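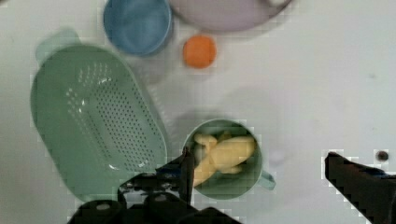 The Clivik project began as an evening class exercise and is now the main activity of the student robotics club at Runitz. Its task sounds modest: a single arm with a two-finger gripper has to sort the contents of a kitchen table, choosing each object from what its wrist camera sees. The second-year student who leads the group agreed to talk in the workshop in February, on condition that the article dealt with the machine and left the members' names out of it.

The first question concerned the choice of objects. Most student teams start with blocks.

"Blocks taught us very little," the team leader said. "They have flat parallel faces, so nearly any grasp works. A cup gives you a rim, a handle and a hollow, and you have to decide which one you're going for. If there's something in the cup you also have to decide whether it comes out first."

The rules of the Chiang round, the regional contest the club entered this year, leave that decision to the team. A soft toy left inside a cup counts as a separate object, and moving the two together scores only once. The club's current software looks for the inner object first and tries to lift it out with the fingers pointing straight down.

"The toy bends when you pinch it," said the student responsible for grasp planning. "The width you measured before closing isn't the width you get. We close to a force limit and then check the finger gap. If the gap is nearly zero, we've missed."

The colander has caused the most argument. Its rows of small holes, and the bright reflections inside it, upset the segmentation step, which used to return several fragments where it should have returned one object. The group tried a matt spray on a spare and gave that up, as the contest supplies its own kitchenware. The fix was in the training data. The club collected 650 labelled wrist views, of which 230 contain a colander in some position.

"Before that it would see a piece of colander and plan a grasp on the piece," the grasp planner said. "Sometimes the plan was fine by luck. You can't submit luck."

Large, shallow items are handled by a different routine. A plate seen from above offers only its rim, and from a low camera position it often runs out of view. The arm therefore backs off and takes a second look before it commits to a grasp. The second look costs time, and the team leader described it as the least popular part of the program.

"Everyone wants to remove it. Then they run ten trials without it and put it back."

Each run at Gresano, where the contest is held, lasts 15 minutes. Teams may not touch the table once the clock starts – a dropped object stays where it lands. The club has had to write a recovery step for things that roll. Small round objects are the usual offenders, and the present version simply waits until two successive pictures agree on a position.

Calibration took up most of the autumn term. The camera sits close to the fingers, and both fingers are in its view during an approach. The team first treated this as a nuisance and masked them out. They now use them: the software compares where the fingertips appear with where the arm model says they should be, and stops if the two disagree by more than a set margin.

"A knocked bracket is the commonest fault we have," the team leader said. "It used to take an hour to notice. Now the arm refuses to start."

The budget for the year was 995 euros, nearly all of it spent on a replacement wrist joint and finger pads. The members cut the pads themselves and log the date of each change – grip falls off gradually, and a worn pair can look like a software fault for a week.

Asked what remains to be done, the student in charge of testing named stacked dishes, transparent plastic and cutlery, in that order. Cutlery lies too flat for the present fingertips. A thinner set has been drawn and is waiting for time on the department's milling machine.

The code is kept on the club's own server at Runitz, and new members are given read access from their first meeting. They are asked to run the calibration routine by hand twice before using the automatic one.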